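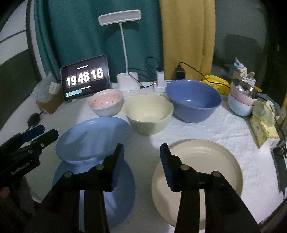 December 21, 2025 – Open evening at Drollham, table demonstration

Train to Drollham, then the bus, which was late. Arrived after the introductory talk had started and stood at the back for the end of it. The talk was given by Kazue Honda of Jusell and covered how they collect manipulation data without a robot in the room. I knew the outline from her paper draft. The part I came for was the table.

Notes below are in the order I wrote them, with a few corrections made on the bus home.

The setup is domestic. White cloth, bowls and plates in several blues and pinks, curtains behind, a desk lamp, the usual chargers and cables along the back. Honda's position is that the clutter stays in. A policy trained on a bare bench learns a bare bench, and they lost most of last February finding that out. I asked whether the background is varied on a schedule or left to drift. It drifts. The operators live with the table and things get put down on it. I would prefer a schedule, or at least a log of when something moved, and said so. She wrote it down.

The operator works with a gripper in each hand. No arm and no base. The jaws are black plate linkages with dark blue pads on the inner faces, and the hand does the job the wrist and elbow of the robot will do later. The housing on one of them is lettered GenRobot.AI. I was allowed to hold one between sessions. It is lighter than I had assumed from the look of the plates, and the balance point is forward of the grip, so the forearm gets tired before the fingers do. There is a small amount of play at the jaw when fully open and none that I could feel when closed. I did not have anything to measure with and will not put a value on it.

The task for the evening was nesting: take bowls that are spread over the cloth and put the smaller into the larger, with plates underneath where plates are called for. It sounds trivial. The parts that are not trivial, as far as I could tell from watching:

The rim grasp. A bowl standing upright offers its rim, and one pad goes inside and the other outside. The outer pad has to come in lower than the operator wants it to, and if the approach is steep the bowl tips toward the inner pad before the jaws have closed. The good operator came in shallow every time. The less practiced one corrected at the last moment, which leaves a hook in the trajectory. Honda says the hooks are kept. I am not convinced. A correction is useful when the policy can see what caused it, and here the cause is mostly out of sight behind the pad.

The inverted bowl. One light blue bowl stood foot up. Lifting it by the rim is not available with the rim flat on the cloth, so the grasp is across the wall, and the wall slopes the wrong way for a parallel closure. With two hands the operator tilts with one gripper and catches the edge with the other. With one hand it is a drag to the table edge or nothing. I asked how many of the recorded flips are bimanual and got "nearly all", which I take to mean all.

Plates. Flat ones are worse than bowls. The cloth helps a little, it gives under the lower pad, but that help disappears on a hard table and I would want that tested before anyone claims the skill transfers. Urho Laitinen, standing next to me, made the same point at more length.

A clock display on a tablet was kept at the back of the table with hours, minutes and seconds in large digits. I had taken it for decoration. It is a plain and cheap sync check. If two recordings are suspected of being out of step, someone pulls a still from each and reads the digits. It resolves to a second only, so it will catch a dropped segment or a wrong file pairing and will not catch a drift of a few milliseconds. For the latter they rely on Drustetti, the alignment tool, which I saw for the first time this evening. It runs after the session and flags pairs where the motion traces disagree. The interface is ugly and the output is good. Export is to flat files, no database. I approve of this.

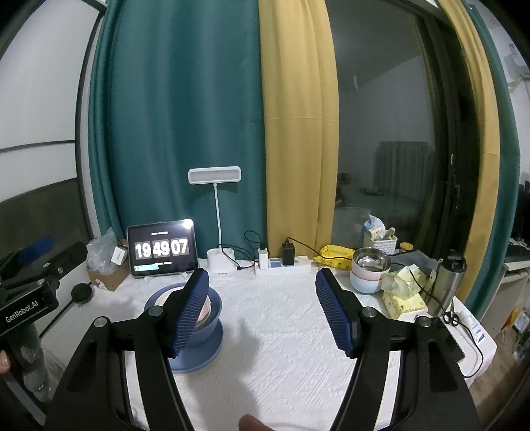

Each take was supposed to last 15 seconds. Most of them ran longer. The stated reason for the limit is that long takes get discarded whole when anything goes wrong in them, and a short take costs little. The operators do not like the limit. One of them told me that she plans the next grasp while finishing the current one, and the cutoff falls in the middle of that planning, so the first moment of the following take is always a restart from rest. This shows in the data as a cluster of identical starting poses. It would be easy to mistake for good discipline.

The running total was announced as 2,801 accepted takes for the table task. Rejected takes were not announced. I asked. The answer was that rejects are kept on a separate drive and have not been tallied. Laitinen thought this was a serious omission. I think it is a normal one, but agree that the rejection rate per operator would tell them more than the total does. Followed up with Honda afterward and she was less defensive about it than the colleague who took the question. She would like to have the figure herself.

Lighting: the lamp was not moved while I was there. Glossy bowls throw highlights, and the highlight on a rim moves with the viewpoint and not with the bowl. Whether the model treats this as an edge is an open question. Hosoda, who was at the far end and said very little all evening, remarked that they had tried matte crockery and the results on glossy crockery went to pieces. That was the most useful sentence I heard. I would like to see the comparison written up. He says there is a notebook.

View from the gripper: they had playback running on a laptop by the door. Both jaws stay in the picture at all times, which means a large share of it is black plate. For nesting, the contact between the upper bowl and the lower one is generally hidden by the jaw that is doing the placing. The operator sees it from above, with two eyes. The policy will not. I raised this and the reply was that the second gripper's view covers the gap. In the clips I watched it did so sometimes. When the idle hand drops to the side of the table, its view is tablecloth, and the coverage is gone. A habit of parking the idle hand where it can see the placement would fix much of this at no cost. Suggested it. The practiced operator said she had started doing it without being told.

Tea in the corridor. Talked with Laitiinen's former student, whose name I failed to write down, about pad wear. The ribbed pads are replaced by feel. No record of which take was made with which set. If friction matters, and for the plates it must, then this is a hidden variable running through the whole collection. A serial number written on the back with a marker would do.

There was a second session, shorter, where visitors could try. I did one run. Grasped the small bowl by the rim on the second attempt, carried it over the large one, let go too early, and it landed with a noise. The jaw opening is proportional to the finger movement and I had expected a switch. After a little practice it would be fine. The interesting part was how quickly I stopped looking at the gripper and looked only at the bowl. I understand now why the operators' own reports of what they did are unreliable. They are not attending to the tool.

Stayed for over 30 minutes after the official close. Honda and I went through the alignment output on her laptop. She showed me pairs that had been flagged and I could see the fault in all but one of them. On that one neither of us could say what was wrong. She is sending it to me.

Open items:

Ask Hosoda for the matte and glossy comparison, notebook or otherwise.

Ask Honda whether Jusell would release a small set of rejects along with the accepted takes. She did not say no.

Check our own pads. We replace ours by feel as well, and I had not thought about it until this evening.

Laitinen wants to bring his group over in February and has asked whether I would come along. Said yes provided there is an arm running by then. Playback and hand-held work are instructive but I would like to see the policy on hardware, on a table it has not been trained on, with the inverted bowl included.

Missed the direct train. Wrote most of this at the station. Shoulder is sore on the right side.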